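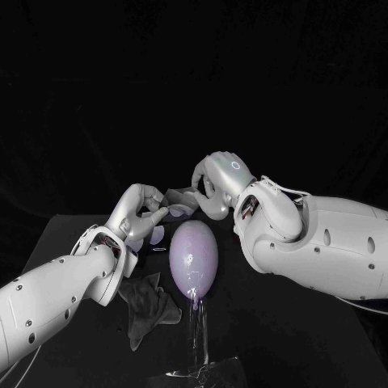

Glossy purple on black. Egg shape, center of the table.

August 2023, Clastholm workshop, finishing notes

Continuing with the purple. The question is still the same one: how to get a deep purple on maple that does not turn brown under the clear coat. On the small flat samples it looks good when the dye is fresh, and then the varnish goes on and the blue part of the color becomes weak. I believe the varnish is too yellow. Erhan Polat believes the dye is moving into the first coat. We can both be right.

Dye mix for this batch: 5 grams of the violet powder from Hastby in alcohol, with a little of the red. I strained it two times through the paper filter and there was still some sediment in the bottom of the jar the next morning. I must write on the lid when the jar was opened, we have three jars without a date and I do not trust any of them.

Preparation of the boards. Sanded to the usual grit, wiped with water to raise the grain, dried, sanded again by hand very lightly. In the last batch I did not raise the grain and every board felt like a beard after the dye. Not to be repeated.

Group A: dye, then Tejada oil varnish directly.
Group B: dye, then one thin coat of pale shellac, then the Tejada.
Group C: dye, then shellac, then the Juner water clear, sprayed.

Left to dry at 19 degrees with the door closed. The fan was off because of the dust from the band saw.

Results so far. Group A is brown, or let us say plum. It is a nice color for a chair but it is not what was ordered. Group B is better but still warm, and on the end grain it is almost black. Group C is the only one that stays purple in daylight. Under the bench lamp all three look nearly the same, and for this reason I now carry every board to the window before I write anything.

The problem in group C is the gloss. The Juner dries flat and a bit like plastic, and one can see each scratch from the sanding between coats. I tried the following on board C2:
— waited one more night before sanding
— finer paper, wet, with one drop of soap
— last coat thinned a little and sprayed from closer
The second one helped the most. The third one gave me a run at the lower corner, my own fault, I stopped my hand at the end of the pass.

On the curved test pieces everything is more difficult. The dye collects at the narrow end if the piece hangs with the point down, so there is a dark ring which no clear coat will hide. Erhan turned them on a stick while the alcohol was leaving, for some minutes, and this removed most of the ring. It is boring work but I do not see another way, except to spray the dye also. We have not tried to spray the dye. The gun would have to be cleaned very well afterwards, the last time somebody put color in it we had pink spots in a white cabinet door.

Fading: one strip of each group is on the south window, half covered with cardboard. They stay there for 20 days. I have made the pencil line on the back, please do not move the cardboard to look.

Used from the stock: 151 milliliters of the Juner, including what I lost when I cleaned the gun. The can is less than half full. The next order should include it together with the pale shellac flakes, and the flakes must be dewaxed. The ones on the upper shelf have wax in them and the Juner will not hold over wax — I lost board C1 in this way, the film came off under my nail.

To do:
Ask Hastby if the violet exists in a version with better light resistance.
Repeat group C with two coats of shellac and compare the end grain.
Spray the dye on scrap, with the old gun.
Make new labels, the ink on the present ones dissolves in alcohol.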